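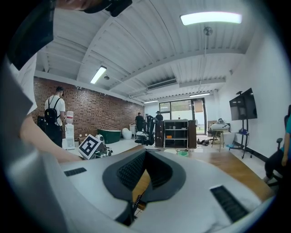

What happens to the people on a packing line when the company brings in robot arms for part of the work?

Usually the same people stay for the first months, but their day changes. The lifting and repeating goes to the machine, and the people do more checking, refilling, clearing of jams and teaching of new items. What happens to the number of jobs later depends on the orders and on the management, so it is good to ask for this in writing before the start.

Asked by Karla Maldonado

I add my details, because my situation is maybe a little special. I work at a company named Liltham, we pack small bathroom parts (handles, valves, hose sets). We are 13 people on the packing side. In December we will get a robot cell from a supplier called Iladen. Before that, some of us are asked to show the work with hand tools which record how we pick and place, so that the robot can learn from it. My supervisor says it is only for training the machine and that it is not measuring us. I believe him, but I would like to hear from people who already passed through this. Does the work become better or only different? And should we be paid extra for the recording hours?

3 answers

Rigoberto Cisneros

We had this at Hillelach, where I am on the second shift. The first thing I noticed is that my back was better. The second thing is that I was more tired in the head in the evening. Before, I could pack and think about my own things. Now I watch two cells, and when one stops I have to find out why, and often the other one stops in the same minute. So for me it is different, and in some parts better.

About the recording. We did 200 repetitions for each item, and they asked us to do it slower than our normal speed. Please tell your supervisor that the daily target must go down on these days. We forgot to ask, and for one week it looked in the report as if our line was very bad. It was corrected after, but it made bad feelings between the shifts.

Also ask for a place to sit. Holding the tool with the arm forward is heavier than you expect after one hour. We changed persons every 30 minutes and that was fine.

On the pay I can't say much. We received our normal hourly pay and nothing more.

Declan Mac an tSaoi

Read your contract. If it isn't in there they don't have to pay it.

Wenceslao Manríquez

I don't fully agree with the answer before mine. The contract is one thing, but at Siddiqui we simply asked, five of us together, and we got a higher rate for the teaching hours. The argument was that we train the machine the same way as we train a new colleague, and for training a new colleague there was already a supplement in the pay rules. Look if you have something similar.

Three things I would want on paper. What exactly is recorded (only the hands, or also faces and voices). Who can see it, and whether it can be used for a performance review. And who will be trained to operate the cell. This last one is the most important in my opinion. With us the first training places went to the people who were in the office that morning, and the night shift heard of it later. Two of the best packers never got a place and they left in the spring.

To your question if it becomes better: for me yes, after half a year. The first two months were hard because the robot dropped many items and we had to do its part also.

Comment from Karla Maldonado

Thank you to all. I found the supplement for training in our rules, it is on the page about new employees. I will bring it to the meeting together with the question of the night shift. Rigoberto, did you rotate also between the two cells, or did each person keep the same one?

Comment from Rigoberto Cisneros

We kept the same ones in the beginning. Now we rotate after the lunch break.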